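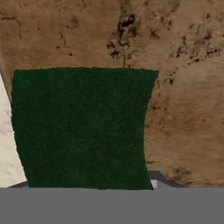

Wrist camera view in the simulator, green cloth over the gripper edge.

11/16/22, Ekbridge workshop
2 min read

Continued with the cloth task for the Ronlow kitchen. Bujar asked for 700 runs before we show anything to the kitchen staff, and I would prefer 1,000. We did not agree yet. The simulator computer is free at night, so for me the difference is small.

Chiamaka was at Ronlow in the morning and talked with the people of the early shift. I copy her notes here so they do not get lost in the mail:

- Four persons work the early shift. Two of them do counters and sinks for the first part of the morning.
- They do not mind to give away the counters. They mind very much if somebody must stand beside the arm and wait for it.
- One lady asked who will be called when the cloth falls on the floor. We have no answer written anywhere. We should have one.
- The shift leader wants to know if the hours stay the same. This is a question for Flevudia, they hold the contract, but it was asked to us and we should pass it on with the same words.

I think the third point is more important than our speed numbers. Until now we planned that the arm stops and shows a light. Then a person must leave her own work, pick up the cloth and confirm on the tablet. If this happens often, we have made a new job which is worse than wiping.

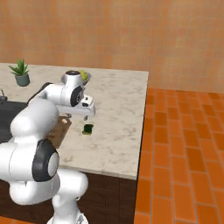 Tae-yang proposes that the arm puts a failed cloth in a wait list and goes on with the next place, so the person comes one time and not at every stop. I like this. It needs a change in the task order, and Ataahua must check if the safety stop allows it. She has time after the Babić delivery.

Also to decide: the training for the staff. Now it is planned for January, after installation. Chiamaka says before, and with the simulator on a big screen, so they can say what looks wrong to them. I agree with her.

To do for me: write the "who is called" page, one side of paper, and give it to Ifigeneia for reading. Save the seeds from tonight in the shared folder (last time I forgot).

3 comments · 5 shares
Contact the workshop | © Ekbridge | Back to top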